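Section 4: Your First Kitchen Task

You made it to the fun part! By now the arm is bolted down, homed, and talking to the laptop. In this section your team sets up the Kitchen Table challenge and records your first practice runs. Most Orklow club teams get through it in one afternoon.

4.1 Wake up the arm

1. Clear hands, sleeves, and backpacks from the tabletop. Call out "arm live" so the whole team hears it.
2. Open the Kazmi control panel on the laptop and press Connect.
3. Set the speed limit to 27 percent. Leave it there until your mentor signs your sheet.
4. Jog the wrist slowly out over the table and back. Watch the cables the whole time. They should follow the arm in an easy loop and never pull tight.

CAUTION: One person stays on the stop button whenever the arm is live. That person does nothing else. No phone, no notes, no snacks.

5. Bring the gripper down toward the sponge cloth and stop when the tip touches it. 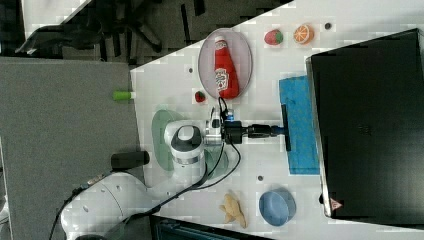 Soft things are great for learning height control, so take your time and let everyone on the team have a turn. If the tip digs in, raise the arm 2 mm and try again. Irfan Memon's team spent most of an October meeting on this one step, and their grasps were beautiful afterward!

Note: If the panel shows error 882, the gripper has lost its connection. Stop the arm, reseat the plug, and press Connect again.

4.2 Set out the objects

1. Start with the big pieces, such as the colander and the toaster oven. Leave the gripper room to come down between them.
2. Add the plate and lay the ketchup bottle on it, on its side.
3. Put out the cups and the toy food. Mix it up! A spread-out table is easier for a first run, and you can crowd things together later.
4. Check the overhead camera view before you record.
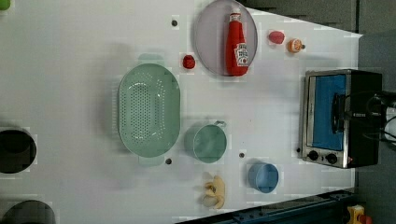
4.3 Record a practice run

1. Pick one object and one goal. Say it out loud, then type it in the Task box.
2. Press Record and drive the arm at a steady pace. Small wobbles are fine.
3. Press Stop once the gripper is open and clear of the object.
4. Save the run with your team name. Keep the failed ones too, and mark them F. Adoración Olmedo goes through those with each team, and you will learn a ton from them.

The shared drive holds 1000 runs per team, so record away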